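Atelier de robotique de laboratoire – Lycée Parnuldale

Qui sommes-nous

L'atelier de robotique de laboratoire est une option facultative du lycée Parnuldale, ouverte aux élèves de première et de terminale ainsi qu'aux étudiants de BTS. Il porte sur l'automatisation de gestes courants de paillasse : saisie de tubes, transfert entre supports, présentation d'un récipient à un poste de versement. L'enseignement est assuré conjointement par Azra Vasić (automatique et programmation) et Orysia Kovalchuk (chimie, sécurité).

L'option représente trois heures hebdomadaires, auxquelles s'ajoutent les créneaux libres accordés aux équipes inscrites au concours Cencombe. Les travaux se font en binôme. Chaque binôme tient un cahier d'essais, visé par l'une des deux enseignantes avant toute modification des paramètres de la pince.

Les manipulations emploient des solutions aqueuses colorées. Aucun réactif dangereux n'est admis sur le poste robotisé, y compris pendant les créneaux libres.

Le module « préhension »

Le premier module traite de la prise d'un tube gradué à fond conique par une pince à deux doigts. Les élèves déterminent la hauteur de prise, l'ouverture d'approche et la consigne de serrage. Le tube est présenté sans bouchon, de sorte qu'une inclinaison excessive se traduit par une perte de liquide et donc par un essai nul. La verticalité est relevée à chaque prise.

Trois défauts reviennent dans les cahiers : serrage trop bas, qui laisse le haut du tube libre de basculer ; décentrage latéral, l'un des doigts touchant avant l'autre ; glissement lors de la montée. Le dernier se corrige par la vitesse avant de se corriger par la force. Les binômes qui augmentent d'emblée la consigne de serrage doivent justifier leur choix par écrit.

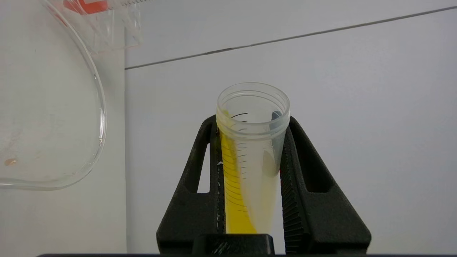 Le module « poste de travail »

Le deuxième module porte sur l'organisation de la table et sur les trajectoires. Avant d'écrire la moindre ligne de programme, le binôme dresse un plan coté du poste, avec la position du portoir, des béchers et de tout récipient annexe. Le plan indique la hauteur de chaque objet et la zone d'exclusion qui l'entoure. Une tige dépassant d'un gobelet compte dans la hauteur de celui-ci ; l'oubli est fréquent et provoque l'arrêt du bras en fin de course.

La partie avant de la table reste dégagée pour les mouvements d'approche, pince ouverte. Le portoir est placé au fond. Son matériau transparent a été conservé à la demande des enseignantes : il complique la détection des bords par caméra et oblige les élèves à traiter les reflets, sujet d'une séance entière en février. Les liquides sont colorés en jaune ou en rouge orangé pour faciliter la lecture des niveaux à l'image.

La trajectoire de référence comprend un dégagement vertical, un déplacement à hauteur constante et une descente lente au-dessus de l'alvéole visée. Les élèves sont libres de s'en écarter à condition de documenter le temps de cycle obtenu et le taux d'échec.

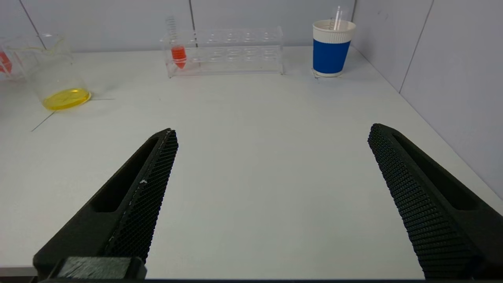

Le concours Cencombe

Chaque année, l'atelier présente une ou deux équipes au concours Cencombe, catégorie « gestes de laboratoire ». L'épreuve impose huit transferts consécutifs sans intervention humaine. Le classement tient compte du volume restant, de la régularité des cycles et de la qualité du dossier technique. Ce dernier critère est celui auquel l'atelier consacre le plus de temps de préparation.

Au 28 novembre 2024, la base d'essais de l'atelier contenait 2434 prises enregistrées, dont 1356 avec relevé complet de l'effort et de la position. Les prises sans relevé complet sont conservées mais exclues des calculs statistiques. La base est accessible aux anciens élèves sur demande motivée.

Matériel et partenaires

La société Perić assure l'étalonnage annuel du bras et la fourniture des pièces d'usure. Le centre de formation Trondeldale met à disposition son atelier d'usinage pour la réalisation des supports spécifiques. Les programmes sont écrits en Python et archivés sur le serveur du lycée, une branche par binôme. Toute version présentée en évaluation est figée la veille.

Admission et évaluation

L'inscription se fait auprès de la vie scolaire. Aucune expérience en robotique n'est exigée ; une pratique élémentaire de la programmation est recommandée. L'effectif est limité par le nombre de créneaux disponibles sur le poste, et la priorité va aux élèves de terminale.

L'évaluation repose sur le cahier d'essais, sur une démonstration en conditions imposées et sur un oral individuel. La démonstration peut être recommencée une fois. Les élèves absents à la séance de sécurité n'ont pas accès au poste tant que celle-ci n'a pas été rattrapée auprès d'Orysia Kovalchuk.

Pour toute question relative au programme ou aux créneaux libres, s'adresser à Azra Vasić, par le secrétariat du lycée.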